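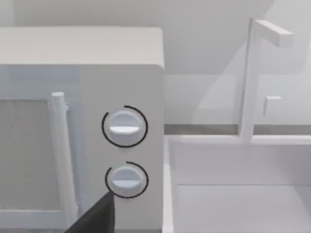
Figure 6. Microwave task, wrist view, gripper finger near the lower knob.

6. Running knob and dial tasks in simulation

This section applies to the Muvis bench arm when it is used with the Gumede kitchen set. It covers how to set up a knob task, how to score it, and what you may claim afterward. Read the last part even if you skip the rest. Most of the trouble we see comes from there.

6.1 Before you start

1. Load the kitchen set and wait for the status line to read READY. If it reads LOADED, the contact model has not started and the arm will pass through things.

2. Open the Limits page. Set the fingertip speed cap to 70 millimeters per second. The menu will let you go a good deal higher. We have yet to see a case for it on a knob.

3. Write down the scene number and the random seed on the run sheet. "Default" is not a seed.

4. Name the target in words that a stranger could follow: "lower knob, microwave control panel." Do not write "the dial." The panel in Figure 6 has two knobs, both white and both with a raised grip bar, and a run sheet that says "the dial" is worthless a week later.

5. State the start position and the goal position of the knob in degrees. Do this before the first run. A goal that is filled in after the results are known does not count as a goal.

Note: The black arc around each knob is drawn on the panel. Do not use it as a measuring scale. Read the joint angle from the log.

6.2 Approach

1. Move the gripper to the standoff point in front of the control panel.

2. Check the view for the door handle. It stands out from the door, right beside the panel, and a finger coming in low can cover part of it in the wrist view. Overlap in the view does not tell you there is contact, and a clear view does not tell you there is none. Check the contact list.

3. Close the distance at half the speed cap or less.

4. Stop when the contact list shows the target knob. If it shows the handle, the door or the panel first, mark the attempt as a fault. Back off and start the attempt over.

5. Turn the knob by its grip bar. Pushing the rim with one fingertip can move the joint in the simulator, and people have reported very nice numbers that way. Log it as a push, in its own column.

CAUTION: Do not send a saved simulation path straight to a real arm. The simulated panel does not crack, and the simulated finger does not bend. Every path needs a fresh limit check on the real machine, with a person at the stop button.

CAUTION: The sink and faucet to the right of the microwave are part of the scene. Turning off their collision shapes to "clean up" the workspace changes the task. If you do it, say so on the run sheet.

6.3 Scoring

1. Count an attempt as a success only if the knob ends within the stated goal range and stays there after the gripper has let go. Wait 2 seconds of simulated time before reading the angle.

2. Count timeouts as failures. Count crashes of the software as crashes, and report how many there were.

3. Do not drop attempts because they "looked wrong." If the scene was broken, fix it and repeat the whole set.

4. Have a second person score a sample without seeing the first person's marks. Yolandi Buthelezi and Riaan Msimang did this for our November set and disagreed more often than either of them expected, mainly over what "let go" meant. The wording in step 1 comes from that argument.

Note: The AUTO-SCORE button checks the final angle only. It does not look for contact with the door or handle. Leave it off for any result you plan to show to anyone.

6.4 What a good score does not tell you

Our longest test so far ran to 631 attempts on the lower knob. The success rate was high and we were asked to put it on the product sheet. We declined, and we ask you to use the same restraint with your own figures.

The kitchen is very pale. White microwave, white sink, white faucet, a plain light wall, and a dark finger that shows up well against nearly all of it. A vision policy trained in a room like that may have learned to find knobs. It may also have learned to find black arcs on a white panel. The score will not tell you which. Change the colors, change the light, remove the arcs, and run the set again before you write the word "robust" anywhere.

The same goes for knob stiffness. The value that ships with the kitchen set was picked by Hammad Bhutto because it kept the solver stable. It was never measured on an appliance. Treat it as a placeholder.

Some buyers ask whether passing this section makes an arm compliant. It does not. The Plernamo checklist that comes in the box is our own house practice. It is no safety standard, and a filled-in copy should never be handed to an inspector as if it were one. A risk assessment is done on the real cell, with the real tool and the people who will stand next to it.

6.5 Records to keep

Scene number and seed
Software version, including the contact model
Target, start angle and goal range, entered before the first run
Speed cap
All attempts, with faults, pushes, timeouts and crashes listed separately
Any collision shape that was turned off
Names of both scorers

Keep the raw logs as well as the summary. A video of the best attempt may be attached — it does not replace anything on this list.

Corrections to this section go to Refilwe Chauke. For scoring disputes, see Section 9.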